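Why Does a Cut Heal by Itself?

By Hugo Manzano

Have you ever fallen from your bike and looked at your knee afterwards? First it hurts, then it bleeds, then there is a brown crust on it, and one morning the crust is gone and the skin is pink. You did not do very much. Your body made all the work while you were at school, eating your lunch or sleeping. In this page I will explain how it does this.

What is skin?

Skin is the biggest organ you have. Many children think of organs as things inside, like the heart or the liver, but skin is an organ too. It keeps water in and germs out. It also tells you if the bath is too hot.

Skin has layers. The top layer is called the epidermis. It is thin, and it has no blood vessels in it. This is why a very small scratch sometimes does not bleed. The layer under it is the dermis. There you find the blood vessels, the nerves, the roots of your hairs and the glands that make sweat. Under the dermis there is a layer with a lot of fat, which keeps you warm and works a little like a cushion.

If you look at the back of your hand with a magnifying glass, you will see many fine lines crossing each other. They let the skin stretch when you close your hand. Try it now. Make a fist and watch how the lines become flatter.
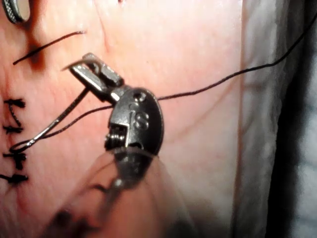

The cells at the very top of your skin are already dead. They fall off all the time, so small that you do not notice them, and new cells come up from below to take their place. Your skin is always repairing itself, even on a day when you have no cuts at all.

Step one: stop the bleeding

When you cut yourself, the blood vessels near the cut become narrower. Less blood can come out. Then tiny pieces in the blood, called platelets, arrive and stick together. They make a plug. After this, thin threads of a material called fibrin grow over the plug, like a fishing net. The net catches blood cells, and now you have a clot. When the clot dries, it is called a scab.

Please do not pick your scab! I know it is itchy. But it is the lid on the work, and if you take it off too early the body must begin a part of the job again.

Step two: clean up

The skin beside a cut often goes red, warm and a bit swollen. This is called inflammation. The blood vessels open wide again and let white blood cells come through. These cells eat germs and bits of dirt. A little redness in the first days is normal. If the redness becomes bigger, if there is pus, or if you have a fever, tell an adult, because a doctor should look at it.

Step three: build

Now the body makes new material to fill the gap. Cells called fibroblasts make collagen, a strong protein that holds the skin together. New small blood vessels grow to bring food and oxygen. At the same time, skin cells at the two sides of the cut move towards each other under the scab until they meet in the middle.
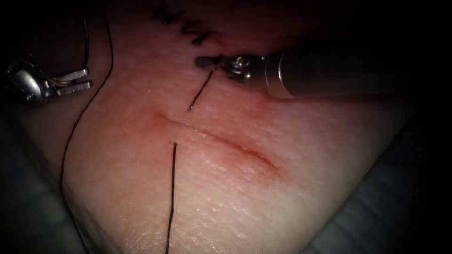 Vidal Children's Science Club, Human Body Team

A long or deep cut can need help. If the two sides are far from each other, the cells have a longer way to travel, and germs have more time to come in. A doctor or nurse may close the cut with stitches, special glue or thin sticky strips. Before stitches you usually get some medicine to make the skin numb, so you feel pushing but no sharp pain.

Step four: make it stronger

Even when the skin is closed, the job is not finished. The collagen was put down in a hurry and it is a bit messy. For many months the body puts it in better order. A deep cut may leave a scar. A scar has no hairs and no sweat glands, and its colour can be different from the skin next to it.

How can you help?

Wash your hands, then rinse the cut with clean running water. Press on it softly with a clean cloth if it bleeds. Put on a bandage and change it when it becomes wet or dirty. Eat well and go to bed on time. For a big cut, or one that does not stop bleeding, call an adult immediately.

New words

Platelets: tiny pieces in the blood that stick together at a cut.
Fibrin: the threads that make the net in a clot.
Collagen: a strong protein in the skin.
Dermis: the layer of skin under the epidermis.

Last updated September 10, 2021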